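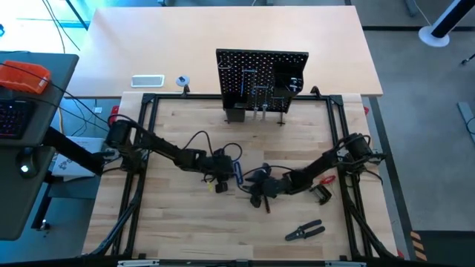

Figure 3. The two-arm bench during a tool-handling session, seen from the fixed camera. The pegboard and its bins are at the rear, with hand tools on the right half of the worktop.

4.2 Collecting the demonstrations

We recorded 462 demonstrations in March, all of them on the bench in Figure 3, and I'll admit I enjoyed this part far more than the training runs that came after. Everything was done by remote control. The operator sat with a pair of small leader arms, and the two black arms on the bench copied whatever the operator's hands did. We did try guiding the arms by hand first (Siwan Morris was very keen on it), but with two arms you need both hands for each, and the recordings were full of our sleeves.

Three of us took turns as operator: me, Siwan and Lungile Lekota. Each turn was 12 demonstrations and then a proper break, and I do mean proper - by the ninth or so my wrists were starting to drift and you can see it in the joint traces. Lungile was the smoothest by a long way. Her grasps near the middle of the bench, where the two grippers work close together, have hardly any of the little corrections that fill mine!

We left the worktop fairly untidy on purpose. Pliers lying with their handles open are a much nicer test than pliers lined up on a mat, and the earlier Plodwood recordings were so neat that the policy fell over as soon as a tool was turned round. So between demonstrations the operator just put things back by hand, any old way, as long as both arms could reach them.

Cables were our biggest nuisance. The ones over the wrists need enough slack for a full twist, but too much and they wander into the camera's view of the grippers. Sherif Benmoussa re-routed them twice, and we threw away the 9 demonstrations where a loop had snagged. Those are not counted in the total above.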